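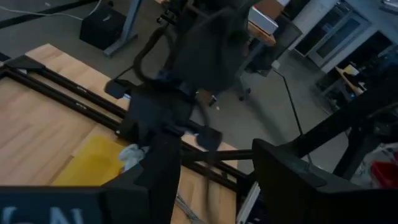 4. Joins, gloss and old repairs on the loomweights from Zodside

4.1 The group and its state

The group from the lower rooms at Zodside contains 81 loomweights of fired clay. Most of them are pyramidal with a single hole near the top, and nine are discoid. All are made in the local fabric, which we call Kermani fabric after the clay bed to the north of the site. It is orange to light brown, with small white inclusions and a little mica. The core is often grey in the larger pieces, and this tells us that the firing was short.

Before the present study the weights had been cleaned and mended at different times and by different hands. The notebooks of the first seasons say little on this point. In many entries we find only the word "mended", without the name of the adhesive. For this reason Ghazal Ghorbani examined every weight again in November, first by eye and after that with a hand lens, and she wrote for each piece a short note on its breaks, its surface and its earlier repairs. Her notes are the basis of what follows.

4.2 The form of the breaks 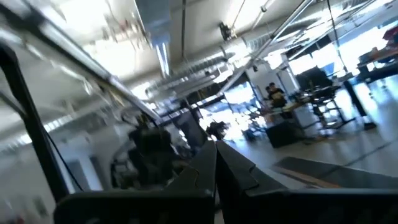
The pyramidal weights break most often across the suspension hole, where the wall is thinnest. The break is seldom a straight one. It goes down from the hole for a short distance, turns to the side, and goes down again, so that each half keeps a small step. When the halves are brought near to each other but are not yet joined, the profile can be compared with the two dark fingers in Figure 6: each has a notch on its inner edge, the one mirrors the other, and a narrow gap is left between them. In the weights we call this a stepped break. It is of use to the mender, as the halves can meet in one position only. A straight break gives no such help, and in the older repairs it is here that we find the halves joined a little too high or too low.

Two weights have a stepped break which was filled along its whole length with plaster. The plaster was coloured to match the clay, but the colour has become paler than the surface around it. We did not remove it. Elaheh Ansari is of the opinion that both fills belong to the same campaign, and we follow her in the catalogue, although the notebooks do not confirm this.

4.3 Surface gloss and its reading

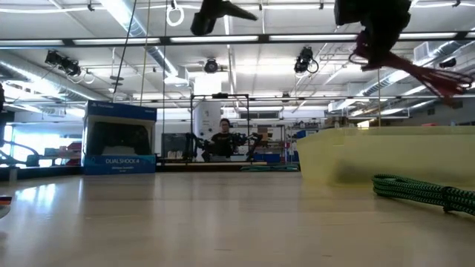 Gloss on a loomweight may have several causes. It may come from smoothing with a wet hand before firing, from the rubbing of threads around the hole, from long handling, or from a modern consolidant. The last of these is the most difficult to separate from the others, and the light under which one looks has a great influence. A surface which is lit from overhead and viewed from a low angle gives long soft reflections, as the wooden tabletop does in Figure 7, and within such a reflection the fine marks of tools cannot be read with safety. The translucent bin on the right side of the same table presents another difficulty: its walls take the light and whatever is behind them becomes hazy. A thick coat of consolidant has a similar effect on the clay. The white inclusions can still be found below it, but their edges are not sharp.

We have therefore recorded gloss only where it was visible from two directions of light. Under this rule the thread polish at the hole is certain in the discoid weights and probable in a smaller part of the pyramidal ones. On the weights coated with Plenero, the consolidant named in a single notebook entry, we have left the field empty. This makes the table of wear less complete, but a later reader will be able to trust the entries which it contains.

4.4 Stamps and incised marks

Some weights carry a stamp on the upper face or on one side. The oval stamp with a palmette is the most frequent. It was pressed before the clay was leather-hard, for the edge of the impression is raised and a little folded. The incised marks were made later, some of them after firing, and they have a rough, light-coloured bottom. Number 3373 has both a stamp and an incised cross, and the cross cuts the edge of the stamp.

A parallel for the palmette is known from the wells at Desura, but the stamp there is smaller and the leaves are more in number. We do not think that the same die was used.

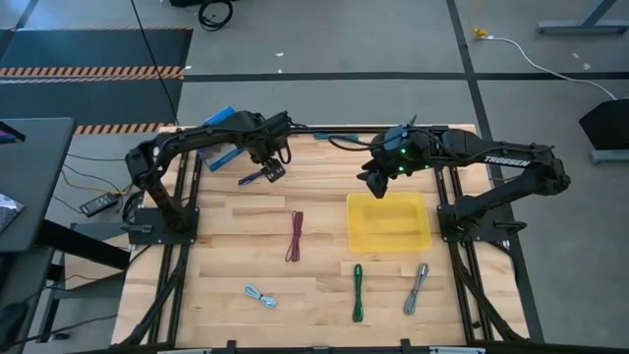
Word count: 3373

4.5 Weights with a second hole

A small number of the pyramidal weights were pierced again after the first hole had broken. The second hole is lower, drilled from both sides, and narrow at the middle, where the two cones meet. Its wall has no thread polish in any of the pieces we could examine. Either these weights returned to the loom for a short time only, or they had a different use, such as holding down a cover. The find places do not help us to decide, as the floor of the lower rooms was disturbed when the later drain was cut through it.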